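# Hand over Hand

The drive caddy in a desktop computer comes out with a squeeze and a pull. A technician learns the motion in one try. At Gradetus, a contract refurbisher in Jestitz, teaching the same motion to a robot arm has taken since July, and the teaching is still done by a person.
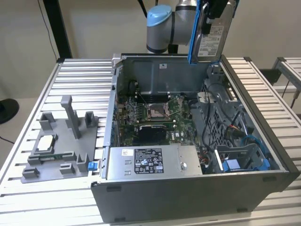
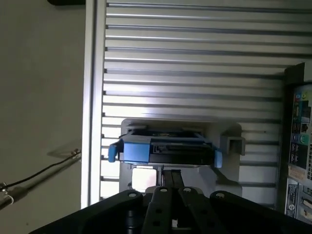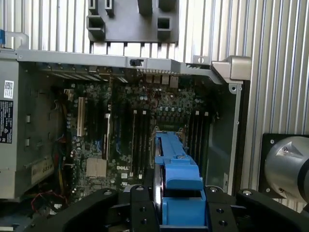
*The desktop cell at Jestitz. First: the fixed view of the table and fixture tray. Second: the wrist view of a caddy in its bracket. Third: the wrist view over an open tower.*

Gradetus takes in office computers at the end of their leases, strips them, tests the parts and rebuilds what can be rebuilt. Most of the volume is desktop towers. The mechanical steps are few: remove the side panel, take out the drives, pull the memory, release the processor, put the replacements in. Each has been automated before for a single model under fixed conditions. The difficulty in a refurbishing plant is that the model changes, sometimes within one pallet, and the cables inside every case have been tucked away by a different hand.

Rosalie Riedl runs the cell. She came to it from conventional integration work, where a part position was measured once and then held by a fixture for years. "In a new-build line you can specify the part," she says. "We get whatever the office had under its desks."

## Two ways to teach

The cell is taught by two methods, and operators switch between them during a shift.

The first is hand guiding. The arm is placed in a compliant mode, in which the joint controllers cancel gravity and resist very little else, and the operator takes hold of it and moves it through the task. The controller logs joint positions throughout. Hand guiding is quick and needs almost no training. It has one serious fault, which is that the operator's own force contaminates the force reading at the wrist. When a memory module seats in its slot, the sensor should record the resistance of the slot. Under hand guiding it records the slot plus the operator, and the two can't be cleanly separated afterward.

The second is remote control. The operator works a smaller arm with matching joints, and the large one follows. The leader arm is built in-house and is called the Alent, after the street where its first version was assembled. Motors in its joints return a scaled portion of the contact force, so that a caddy meeting its stop is felt in the operator's fingers. The sensor at the wrist then sees only the task.

Remote control costs time. Riedl puts the median for a caddy insertion at 14 seconds by hand guiding and 30 by the Alent. She uses hand guiding for long moves through open air and for teaching approach positions. Anything that involves contact is recorded with the Alent.

## What the wrist sees

Operators work from camera views during remote sessions, even when the cell is within reach. The rule was introduced after the first batch of recordings. Those had been made by people looking directly at the table, and the resulting policy failed in a consistent way: it moved confidently to the bracket and then stalled short of the latch. The operators had been leaning over to look at an edge that none of the cameras covered. Their corrections were based on information the robot would never have.

"If the operator can't do it from the screens, the network can't either," Riedl says. "So we take away the window first and find out."

The wrist camera carries most of the load near contact. Its mounting angle was changed twice so that the fingertips stay in view together with whatever they are about to touch. The fixed camera handles the gross layout – which way the chassis lies, where the fixture tray stands, whether a cable has sprung up across the drive cage. A wrist view alone is too narrow to recover from a bad approach.

Brackets on the slatted aluminum panel serve as the practice station. A caddy can be presented there without the clutter of a case around it, which makes it possible to record the grasp and the release separately from the reach into the chassis. The fixture tray on the table does the same job for small parts.

## Recording policy

A task is opened with a set of 100 demonstrations. The number is a scheduling convenience, Riedl says, and fits what two operators can produce without their motion getting sloppy. Sets are reviewed in Owusu, the plant's in-house playback tool, which aligns the video with the force trace and flags pauses and reversals.

Failed attempts are kept if they end in a recovery. A caddy that catches on its rail, is backed out and goes in on the second push is considered among the most useful recordings in the set. Clean runs teach the policy only what a clean run looks like, and the first misalignment takes it outside anything it has seen. Recordings that end in a failure are stored separately and are not used for training.

Operator style turned out to matter more than expected. One operator rotated the caddy into line before approaching, another approached first and rotated at the rail. Both methods work. Mixed in one set, they produced a policy that began the first and finished with part of the second. The current practice is to agree on a sequence before recording starts and to write it on the task sheet.

## Where it stands

On 2022-08-10 the caddy task ran unattended for the first time over a full shift, on six tower models. The remaining tasks are less advanced. Memory modules are reliable on boards where the latches open fully and poor on the rest. Processor placement is still recorded only, with no policy running, as the socket leaves too little margin for the present gripper. A revised set of fingertips is on order.

Cables are the open question. An operator nudges a stray cable aside without thinking and often without noting it, and the motion differs every time. Riedl has begun recording cable clearing as a task of its own, with its own sheet and its own operators. She expects to have the first set reviewed before the new fingertips arrive.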